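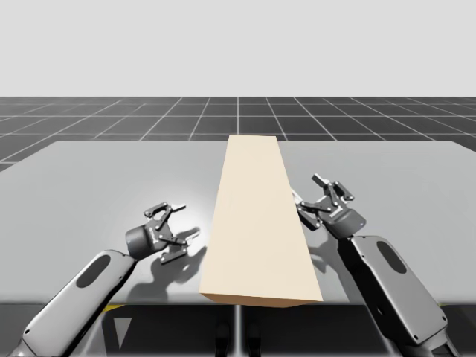 4.3 Setting up the two-arm block task in the simulator

Applies to: Gezer two-arm cell, virtual version, with the Zakix control panel
Prepared by: Shazia Kakakhel
Checked by: Bláthnaid Mac an tSaoi
Last revised: September 23, 2021

Use this section after the cell model has been installed (4.1) and both arms have been homed (4.2). The same steps apply when you reload the task after a model update.

Before you start

Close any other cell that is open in Zakix. Two open cells will share one physics clock and the arms will move at the wrong speed.

Make sure the hardware link is switched off. The link light in the top bar should be gray.

CAUTION: If the hardware link is on, every jog command in this section is also sent to the real arms. Do not go on until it is off.

Loading the block

1. Open the Parts tab and choose Long Block from the Birnska parts folder.

2. Click Place on Table. The block should lie lengthwise between the two arms, running from the front of the table toward the back.

3. Check the length field. It must read 600. If it shows any other value, the part was saved in the wrong units. Delete it and load it again.

4. Set Contact to Solid on both long sides. A block left on Ghost lets the fingers pass straight through it.

Note: The near end of the block can be placed level with the front edge of the table or slightly past it. Both are accepted by the task file.

Opening the grippers

5. Select Left Arm and press Open. Wait for the status line to read READY.

6. Do the same for Right Arm.

7. Jog each arm until its gripper is beside the block with a clear gap. The grippers do not have to be level with each other. One can sit farther back on the table.

If a gripper opens only part of the way, go to Joints, clear the soft limit and press Open again.

Checking contact on the left side

8. Select Left Arm and set the jog step to 2.

9. Jog toward the block in single steps. Stop when the contact value in the side panel rises above zero.

10. Leave the right arm where it is, away from the block. The contact value for the right arm must stay at zero through this check.
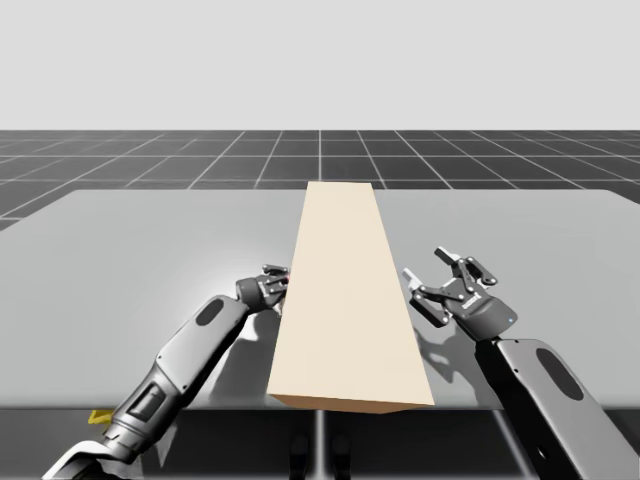

Figure 4-6. Left gripper against the side of the block, right gripper held clear.

11. Read the contact value for the left arm. Anything up to 261 is normal. A higher value means the arm has been driven too far. Jog back one step and read it again.

12. Jog the left arm away from the block and repeat steps 8 to 11 with the arms swapped.

CAUTION: Do not use Run to Contact for this check. It skips the single steps and can push the block out of line with the table.

Saving the start position

13. Move both arms back to a clear gap and open both grippers.

14. Press Save Start. Give the file the name of the cell followed by your initials.

15. Press Reset. The arms and the block should return to the saved position without a jump.

If something is wrong

Block slides when touched: friction is set too low. Open Parts, then Surface, and press Default.

Block shakes while at rest: raise the solver rate to 3,000 and press Reset.

Arm does not respond to jog: another user has the cell locked. The name is shown under Session.

Contact value never rises: see step 4. If both sides are already Solid, reload the gripper model from the Prater library and repeat 4.2.

Continue with 4.4, Recording a run.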